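Stories > Short fiction > The Hydrangea Question
Print this page | E-mail this page
Last updated: 10 April 2020

THE HYDRANGEA QUESTION

The Saveck Hotel had been without flowers for six weeks when Zoila Espinoza decided that what it needed was flowers which could not die. She had tried the other sort. The dining room faced north, the radiators ran day and night, and a tulip could go from bud to compost between the soup and the cheese.

So she ordered from Dirkex, out of the catalogue, and had everything laid on the long white table to see what she'd got.

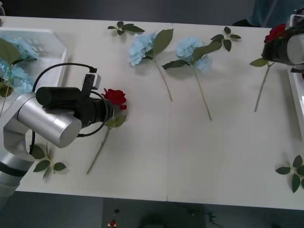
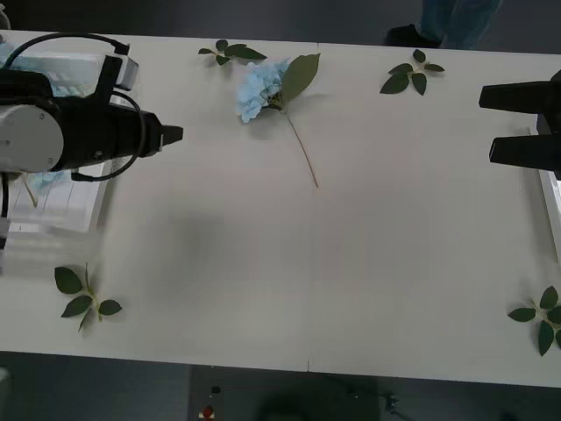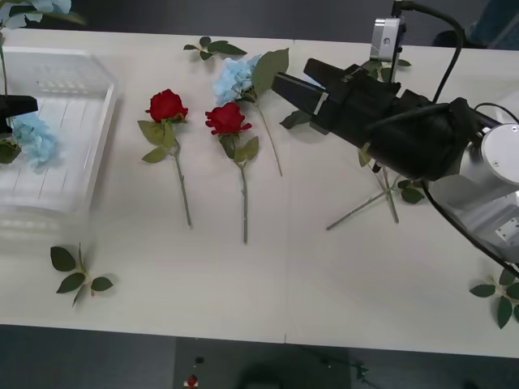 Artificial hydrangea on the white table. The two red roses are in the third picture.

"They're very blue," I said.

"They're pale blue," said Zoila. "The catalogue called it Morning."

I was the under-manager, a title that meant I was under the manager and also, most evenings, under the sink. I had come in to ask about napkins. I picked up a hydrangea by its stem and it nodded at me, as a vicar nods at somebody who hasn't been since Christmas.

The delivery note said 219 stems. It gave 70 roses, red, and 70 hydrangeas, and for the rest it said "foliage, asstd", and the foliage had evidently been assorted by someone who wanted to get home. There were sprigs in with the roses. There were sprigs in with the invoice. I found one later in my coat, and I hadn't been wearing it.

"Roses for the tables," said Zoila, "hydrangeas for the windows. Leaves wherever there's a gap."

"And where did you want the napkins?"

"What napkins?"

It ought to be said that Zoila was not the manager either. She was the owner's niece, and had arrived at the Saveck for a fortnight in August to rest after a disappointment in Leeds. That was two Augusts back. She had rested for an afternoon, then reorganised the linen cupboard, and by the end of the month people were bringing her things to sign. The manager, Mr Pruett, still had the office and the good chair. He came out for fire drills.

He came out now.

"I understand," he said, "that we have gone over to plastic."

"Artificial," said Zoila.

"My mother had plastic flowers. She washed them in the bath every spring. We weren't allowed in until the daffodils were done." He looked down at the table for some time. I think he was looking for a daffodil. "What will the Skidham people say?"

This was a fair point and it annoyed everyone. The Skidham and District Floral Circle dined with us once a year, in the window, at a single long table, and had done so since before the radiators. They ate lamb. They drank one glass each of something white, then a second glass of it that wasn't mentioned. They were the only guests who had ever sent back a centrepiece.

"They won't know," said Zoila.

"They judge sweet peas with a magnifying glass," said Mr Pruett.

"Then we'll turn the lights down."

They were due on the Friday. We spent the days before it learning how to put a hydrangea in a jug. You would think there was nothing to learn. But a real flower wants to go somewhere, mostly towards the light or the floor, and an artificial one has no opinions at all. You bend it and it stays bent. I did one window and stood back, and it looked like a queue for the bus. Zoila took the lot out and did it again, pushing the heads down low so they sat on the rim and letting the leaves spill over. Then it looked like a window with hydrangeas in it, and I went off and saw to the napkins in a marked manner.

The roses gave more trouble. Laid on the white table they had been handsome, a proper dark red with green leaves tucked under the bloom. Upright in a vase on a tablecloth they looked as if they were about to propose. Zoila tried one to a table, then a bunch to a table. In the end she cut the stems short, which took a pair of pliers and some language, and floated the heads in soup bowls.

"Do they float?" asked Mr Pruett.

"They do now," said Zoila, putting away the glue.

On Friday the Circle came up the steps in the rain with their coats buttoned to the neck. There was a new chairwoman, a Mrs Amblett, small and neat, with spectacles on a chain. She put the spectacles on before she sat down. I was carrying bread. I found that I had stopped carrying it and was simply holding it.

She looked at the rose in its soup bowl. She looked at the hydrangeas along the sill, jug after jug of them, Morning from one end to the other. Outside, the river Wan was coming over the bottom of the car park, as it did whenever we had a large party. She reached out and took hold of a petal, and rubbed it between finger and thumb.

"Well," said Mrs Amblett. "Thank God for that."

The table went quiet.

"My hay fever," she said. "Thirty years I've been coming to these dinners and I have never once tasted the lamb." She took her spectacles off. "Is it good?"

Someone further down said it was a bit dry. Someone else said it had always been a bit dry, but one hadn't liked to mention it with the flowers being so nice. After that it all came out: the draught, the mint sauce, the price of the second glass. I wrote it down on the back of the delivery note. It went on through the pudding and well into the coffee, and they enjoyed themselves more than I had ever seen them do, and booked for next year on the way out.

Mr Pruett read my notes in the good chair.

"So the flowers were a success," he said.

"Yes."

"And everything else?"

I gave him the list back, since he seemed to have put it down.

Zoila was in the dining room, lifting the rose heads out of the soup bowls and drying them on a tea towel, one by one. She had the Dirkex catalogue open beside her at a page with the corner turned down.

"They do a lettuce," she said.

I asked who on earth would want an artificial lettuce, and she looked past me at the sideboard, where Thursday's salad was still standing in its bowl, and picked up a pencil.

Print this page | E-mail this page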